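**Minutes, Ravel House Tenants' Association, October meeting**
Ground floor lounge, Friday, 7:00 p.m.

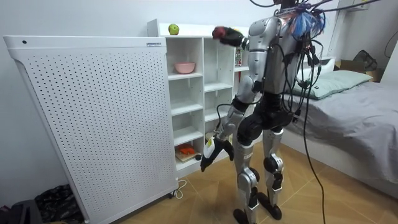
*Bedroom with white open shelving and light wood floor.*

**Present:** 21 households. The chair opened late on account of the lounge door being locked.

**1. Last minutes**

Accepted with one change. The September minutes said the managing agent, Hutapea, had "agreed" to publish the heating figures. The secretary was asked to change this to "said it would look into publishing." The figures haven't arrived.

**2. Storage proposal from Hutapea**

This took up most of the evening. Hutapea wants to clear the basement cages and hand the space to Drilleck, which would install rental lockers. Tenants would pay 14 dollars a month for a locker. The cages are currently included in the rent.

The leaflet that came with the proposal says most households "already store what they need inside the apartment" and that the cages are "underused." The chair asked where this came from. Hutapea's letter mentions a survey of 46 apartments. Of the 21 households in the room, two remembered getting a survey, and one of those thought it was about recycling.

Points raised from the floor:

- The leaflet recommends open shelving in bedrooms as a replacement for basement space. Several members said shelves are fine for books and folded clothes and no use for snow tires, a crib or a stepladder.
- The small bedrooms on the north side are already tight. A tenant on the fourth floor said a shelving unit in hers would block the radiator.
- The locker sizes in the leaflet are given as "small," "family" and "plus." There are no measurements. The secretary has asked for them twice.
- The price is described as introductory. The leaflet doesn't say for how long.
- If the cages are part of the rent now, members wanted to know whether the rent goes down when they are removed. The letter is silent on this.

One member spoke in favor. The cages are damp at the back, the lights fail every winter and she would pay for something dry with a proper lock. Others agreed about the damp but felt that fixing it was the landlord's job already, and that a new locker in a damp basement would be a damp locker.

It was asked whether Drilleck has done this in any other building. Hutapea's letter names Tader Court. A member with a cousin there said the lockers were put in last spring and the elevator to that level has been out of order since summer. The chair noted that this was secondhand and should be checked before anyone repeats it.

**Decided:** The association doesn't support the proposal as it stands. The secretary will write to Hutapea asking for the survey questions and results, the locker measurements, the length of the introductory price and a clear answer on rent. 17 for, one against, three abstained.

**Action:** Secretary to write. Two members from the third floor to visit Tader Court and look at the basement for themselves.

**3. Bicycle room**

The new keypad has been working for three weeks, which is longer than the last one. The code is still the one printed on the instruction sheet taped beside it. Hutapea to be asked to change the code and take down the sheet.

There are bikes with flat tires that have not moved in a long time. A proposal to tag them was put off until spring, on the grounds that tagging was tried before and the tags were removed along with somebody's bell.

**4. Laundry**

Dryer two takes money and doesn't heat. It was reported in August and again in September. Hutapea's log shows it as "resolved." Members are asked to report it each time they lose money, in writing, and keep a copy.

A request for longer Sunday hours was discussed. The ground floor apartments objected to the noise. No vote taken.

**5. Money**

Balance is 200 dollars after the printing bill. The chair's suggestion of a paid notice in the neighborhood paper about the storage issue was not taken up. It was felt that a sheet under each door would reach the same people for the cost of the paper.

**6. Other business**

- The front path lights go off at 10:00 p.m. It isn't known who sets the timer. Secretary to ask.
- A member asked whether the lounge could be booked for a birthday. Yes, if the key can be found.
- The window on the second landing is still propped open with a paint can.

**Next meeting:** November, same room. The chair will pick up the key beforehand.

Closed at 8:50 p.m.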